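Istance sorting cell
Two-handed bin picking for small moulded parts

Istance is the sorting cell we build at Fevex for groups studying how robots pick from a mixed, untidy supply. It has two arms with five-jointed-finger hands removed in favour of our standard humanoid pair, a belt conveyor and open bins. The control software is Cordeiro, our policy trained on demonstrations from human operators.

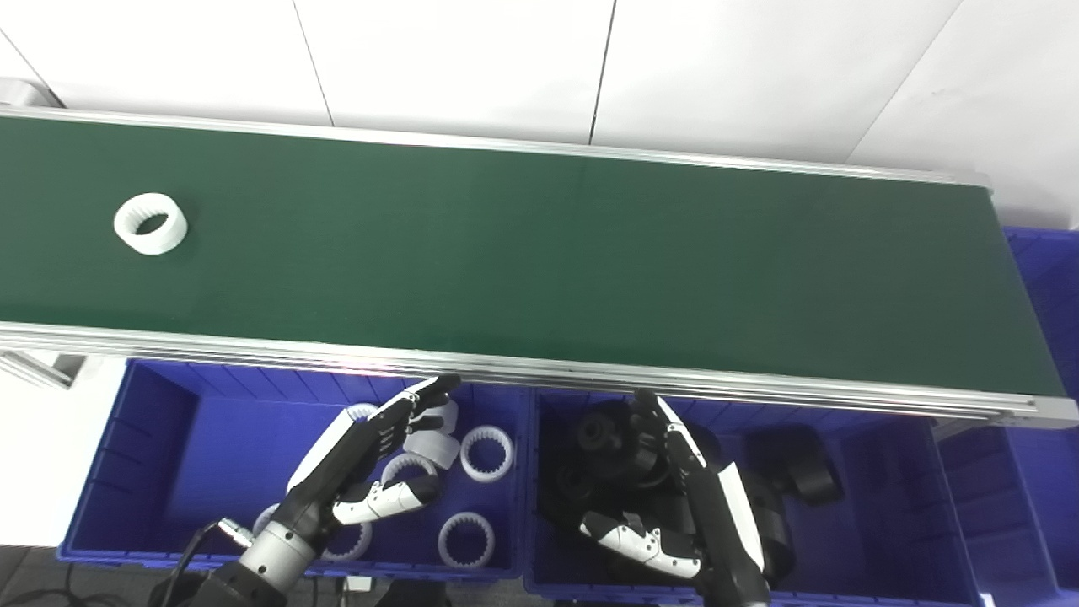

Istance with both hands in the bins, white rings at left and black parts at right.

Method

Maiara Rezende and Cremilda Sampaio recorded operators for 16 hours on the cell. Cordeiro was trained on those recordings alone, with no CAD models of the parts. At each step it takes the head camera view and the joint positions and sets a target for both arms. Parts are left as they fall in the bins.

The test was 60 picks per part type, with the bins refilled by hand every 20 picks. A pick counted only if the part stayed in the fingers until the hand was clear of the bin rim. Rings lying flat were the harder case. The fingers have to get under the edge first, and most of the dropped parts came from this position. Rings already tilted against a neighbour gave far less trouble.
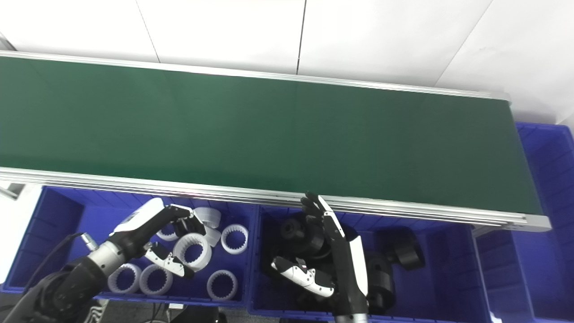 Left hand holding a white ring upright, fingers over the top and thumb against the lower side.

Grip force is capped in the Cordeiro settings and can be changed for each hand separately.

Supplied with the cell

Two arms with hands, conveyor, bins, head camera, control computer, Cordeiro licence for 4 users. The Fukton trolley base is sold separately.

The February recordings and the test log are available to labs on request.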